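February, Bistport workshop, started writing at 9.40 with a cup of tea that I have already knocked once

Right, the dry store. I said before the break that I'd sort it and then I didn't, and Benedicta very kindly didn't mention it for most of the month, but yesterday she went looking for the madder and came back with alum, so it's happening. The plan is that anything we reach for every day comes out of the big cupboard and lives on the little black rack on the long table, and everything else stays in the cupboard with a proper list on the door.

The rack is the Stunik one, two tiers, square tube, flat black panels. Theophilus put it together before I got in and as far as I can tell he did it without the sheet, as the sheet was still in its bag. It doesn't wobble. I pushed it about a bit from each corner to see. He had it at the front of the table to begin with and we've moved it to the far half, so there's room to weigh out in front of it. It's a much smaller thing than I had in my head when I ordered it (I'd pictured something you could put a demijohn on!) but for canisters it's just the job.

Canisters are from Brudonix, the card ones with the shiny lids. I like them a lot. They're light, they don't ring like a bell when you put one down on metal, and you can write on the side with a soft pencil and rub it out again if you change your mind. The height is 162 mm with the lid properly on. I measured with the lid half on the first time and got something else, so if you find a different number on the back of the delivery note, that's why, cross it out please.

The lower shelf is where the daily stuff goes. I did wonder about putting it on the top one, nearer to eye level, but Esi pointed out that she's a good head shorter than Theophilus and eye level is a matter of opinion. Lower shelf it is, lids up, written side facing out.
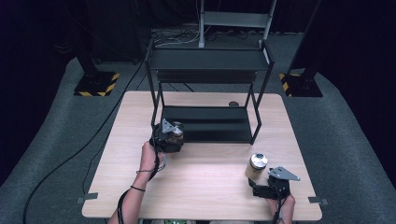 The order I've settled on, left to right, is mordants first, then the yellows, then the reds, then whatever's left over. I know some of you would do it alphabetically. I tried alphabetically on paper and it puts the alum next to the alkanet and then we are straight back to yesterday's problem. Kelly wanted it by how often we use each one, and that would work beautifully for a fortnight and then we'd get another job like Moges and everything would have to shuffle along. So, by kind. If it's maddening by the spring we can have the argument again.

One thing to watch is that you want to come in level when you put a canister on the lower shelf. If you come down at a slant you catch the rim of the lid on the edge of the upper one, and then the lid lifts and you get a small puff of something expensive. I did this with the weld. My sleeve is now slightly yellow and so is page 7 of this book, sorry. Keep the canister upright, bring it in low, set it down, let go. I feel daft writing out instructions for putting a pot on a shelf, but there we are.

Lids: they're a push fit and they do go further down than you think. Press in the middle with your thumb and then go round the edge. Edem says they loosen if the room gets warm. I haven't seen it myself, but he's had the afternoons in here and I haven't, so I'll take his word for it until somebody proves otherwise.

10.25. Stopped to look at the table.

I want to get this down while I remember, as it came up at the last tidy and we never agreed. The question was whether we should cover the weighing end with something. Kelly has a roll of the clear wipe-down stuff left over from her sister's kitchen and is very keen to find a home for it. I'm not keen. It puckers, powder gets under the edge, and then you have a line of indigo that you can see and can't reach. The other thing is that I like being able to see the surface. It's a pale top, and on a pale top anything you've spilled shows up straight away, apart from the chalk. I've worked on a black bench before, at the old place, and you only found out what you'd spilled when you leaned on it.

So my vote is leave it as it is, use a sheet of newsprint when weighing anything strong, fold it inwards and bin it. Esi agrees. Benedicta says she doesn't mind as long as whatever we choose is written on the wall, and that's fair enough.

I'd like the top to come out of the Moges job no worse than it went in. If we do mark it, please own up. 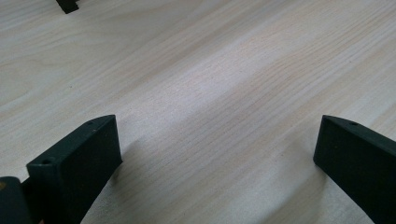
Tabletop, open stretch. Pale, fine wavy grain, no stains in the clear middle part. Brightest towards the centre.

I then spent far too long on the question of the light. I know we've talked about it to death. When you're matching a skein against the card, the tabletop is part of what your eye is looking at, whether you like it or not, and this one isn't one colour. There's a bit of tan in it, a bit of pink, a bit of grey where it shines. Put a soft pink skein down on it and the pink seems to go flat. Put the same skein on a sheet of white card and it wakes up again! So: white card under anything you're matching, always. There's a stack of it in the second drawer, and I've asked Theophilus to cut some more to 235 mm square, which is about as big as you can have it without it getting in the way of the scales. The offcuts can go to Edem for tags.

(Theophilus, if you're reading this, square means square. You know which batch I'm thinking of.)

On to the Moges work itself, as that's the reason any of this has to be sorted out quickly. They want the wool in a run of soft reds going down to a sort of biscuit. The first samples were lovely at the red end and a bit sad at the biscuit end. Esi thinks we had the bath too hot for the last few and I think we'd simply run out of puff in the madder, it was the bottom of the bag. We can test both. She's going to do a cool bath with the new madder and I'll do a hotter one with the same, same weight of wool, same water, and we'll hang them next to each other and see who's buying the biscuits. Up to 2 skeins each, no more, we haven't the yarn to be generous with.

For both of those I'd like us to weigh from the canister on the rack and put it straight back afterwards, lid down, before doing anything else. I know how it goes. You weigh, you tip, the kettle clicks off, you think you'll see to the lid in a minute. Madder drinks up damp like nobody's business and then your next weight is part water. I'm as bad as anyone for this, worse probably.

The grommet hole near the back of the table: I'd like to keep it clear of powder, so please don't brush towards it. Brush towards yourself and into the pan. I had a torch down there before the break and I'm not doing it again. Nothing needs to go through it at the moment anyway as the scales run on batteries (spares in the biscuit tin, the round one).

11.15. Back from the phone. Brudonix can send more canisters, same size, tan again. They also do a wider one but it would mean a single row on the shelf and I'd rather keep to one sort, so that the lids all swap. I've ordered the same.

Benedicta has been through the labels and has opinions. She'd like the plant name in English first and the Latin underneath, smaller, then the month we opened it. No supplier. I'd had the supplier on there, but she's right that it's already in the purchases book and it just makes the writing tiny. Pencil only until we're sure, then she'll do them in ink in her good hand. Mine look as if they were written on a bus.

Had another look at the tabletop with the light as it was by then.
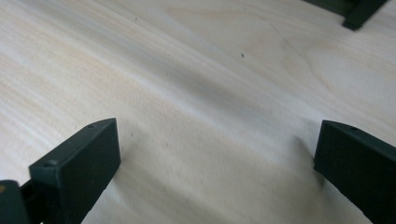
Tabletop again. Soft greyish band across the middle, following the grain. A few tiny dark specks, could be dust, could be in the wood.

The band is the bit I wanted a second opinion on. Kelly reckoned it was a shallow dip, I reckoned it was only the light. We laid the steel rule across it and argued about whether there was a gap, then Edem came over and put a marble on the table, and it sat there. I'm calling it light for now. It does matter a little bit, as the scales want to be level, so please check the bubble before you weigh and turn the feet if you need to. If it keeps wandering when you move the scales along the table, write it down here with where you had them, and we'll think again.

The specks I'll go over with a damp cloth later and see which ones are still there. I've left them for now as I wanted them noted first.

Still to do, and I'd be glad if people put their initials against things:

Cupboard door list. I've started it, it's on the clipboard, it stops at logwood.

Newsprint cut to size and hung on the nail. Esi has said she will.

White card, as above. T.G.

Decide what the upper shelf is for. I'd thought the small spoons and the pestle, Kelly says it's going to fill up with mugs within the week whatever we decide. Let's at least try.

Rules for the weighing end written out and stuck on the wall. Benedicta to nag me. Draft is: newsprint down, bubble checked, lid back on first, brush towards yourself.

Both madder baths to go on after lunch if the soaked wool is ready. I'll put the weights on the next page so they don't get lost in all this. Edem needs the big pan back by four.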